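Small hands, big numbers: a morning with Lamduan Yimyam

Lamduan Yimyam is already on the floor when I get to the Keslow playgroup in Stesville, surrounded by buttons. Hundreds of buttons! She has been running number sessions for under-fives for 15 years, and she still looks delighted every time a child says "three" and means it.

"People think counting starts with saying one, two, three," she tells me, sweeping a pile towards a boy in dinosaur socks. "But most of them can sing that before they know what it's for. It's a song. The lovely bit comes later, when they touch a thing and say a number and the two stick together."

She puts it down to stairs. Her own grandmother counted every step out loud, up and down, in a house with far too many of them, and Lamduan can still feel where seven was because the board creaked. She tells parents to do the same. Stairs, socks, peas, spoons going back in the drawer – anything you were going to handle anyway.

"You don't need a lesson. Please don't do a lesson! Lay the table together and ask who hasn't got a fork."

I ask about children who skip numbers. My own daughter went straight from twelve to sixteen for most of last winter, and I admit it had started to bother me.

Lamduan laughs. "Oh, the teens are dreadful. Eleven and twelve don't sound like anything. She was doing well to get to twelve. Say it with her, don't correct her, and she'll pick up the missing ones when she's ready."

Ntombi Kruger, who shares the mornings with her, leans over to add that the best counters in the group are often the quiet ones. One girl said nothing at all until February, then counted the coats in the hallway and told everyone there were 6 too many for the pegs. She was right, too.

We talk for a while about toys. Lamduan likes things with a bit of weight, and pictures worth stopping for, and she doesn't mind if a child ignores the numbers and spends the whole time on the crabs and starfish.

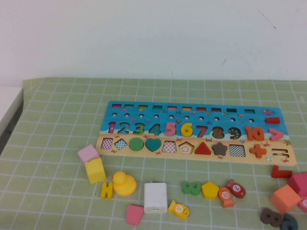 What to try at home

"Start with 3," says Lamduan. "Really get to know it. Three bears, three grapes, three jumps off the bottom step. Once a child can look at three things and just see that it's three, you've got something to build on."

After that she would go outdoors. Her group walks to the post box and counts gates, and they always argue over whether the broken one should be included. She lets them argue.

Before I leave, the boy in the dinosaur socks wants me to know how many buttons there are. He thinks hard and tells me 548. Lamduan writes it down on the back of her hand.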